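Grustow Fund for Applied Handling
Progress report, second reporting period
Project: Zutham, hand-held gripper demonstrations for domestic tasks
Prepared by: Verena Oberholzer
For: Rupert Tanner, program manager

1. Purpose of this report

The grant terms ask for a written account of each outreach event paid for under budget line 3. This report covers the open day in February, where we showed visitors how demonstrations are recorded with the hand-held gripper. It also covers what we changed afterward and what we plan to spend in the next period.

2. The open day

We invited 46 people and 21 came. Most were from small firms that pack or assemble by hand, and a few were teachers from the technical college. We split them into groups so that everyone could stand close to the table. Fabian Steiner led the sessions and Lertchai Thongdee ran the recording station.

The main task was the one named in the proposal: take hold of a plastic bottle, lift it, and set it down on a round coaster. Each visitor watched two demonstrations and then tried it. We kept the other objects on the table, as we do in normal recording, so that the data would include a cluttered background.
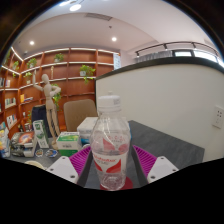

3. Recordings made

The day produced 102 recordings. Lertchai reviewed all of them the following week against the checklist in our data plan. A recording is kept if the grasp, the lift and the release can all be followed from start to finish and the tracking does not drop out. Recordings made by visitors are stored separately from those made by staff and will be used only for testing.

Visitors were asked to sign the consent form before touching the equipment. All of them did. The forms are held at our office and can be inspected on request. No audio was kept.

The most common fault was speed. People who had not used the gripper before tended to close it too early and then push the bottle along the table. Fabian began telling each group to wait until both fingers were level with the label, and the later groups did better. This instruction is now in the written guide.

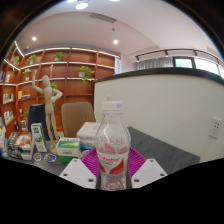
Our budget for consumables was set before we knew how fast the fingers would wear, and we asked for too little. We have used up one set and are into the second. The part that matters is the ribbed insert, the magenta piece on each side of the bottle, which has to bend around whatever is being held. The white plates that carry the inserts are screwed on and can be reused, so we are ordering inserts only. Lai, the supplier, has agreed to hold its price until the end of the next period. I would like to move money from travel to cover the order and have attached the request form.

4. Questions from visitors

The packing firms wanted to know how many demonstrations are needed before a robot can do the task without help. We told them that we do not have a figure yet and that the answer will depend on how much the objects and the room vary. Several asked whether they could record in their own buildings. We think this is possible with the present equipment, and two firms have left their contact details.

The teachers asked about weight. Holding the tool at arm's length for a full session is tiring, and one of them suggested a wrist support.

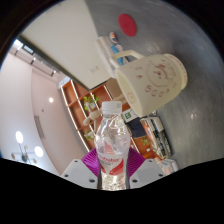 Aatos Hämäläinen has made a first version of the support from webbing and a plastic buckle. It takes some of the load off the thumb but slips when the hand is turned palm up. He is working on a second version and expects to have it ready before the next event. The cost so far is small and has been charged to workshop materials.

5. Changes to the procedure

Start position. Each recording now begins with the fingers open and the bottle already standing on its coaster. In the first sessions people began from wherever they liked, and the start of the recording was hard to find afterward.
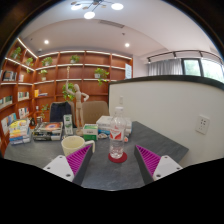 Page last changed: 13 March 2018

Object list. The bottle stays as the main object. A mug will be added as the second, with the handle turned a different way for each set of recordings.

Session length. No one records for longer than 20 minutes without a break.

File names. The recording station now uses Musix to assign names automatically. Typed names caused most of our sorting errors in the first period.

6. Next period

We will repeat the event for the visitors who could not come in February. Before then Lertchai will finish the test set and send a short note on the results. Fabian will visit the two firms and report on whether their work areas are suitable.

Decisions needed from the program office:

Approval of the transfer from travel to consumables.
Agreement that visitor recordings may be kept after the end of the grant.
A date for the mid-term review. Any week after the second event would suit us.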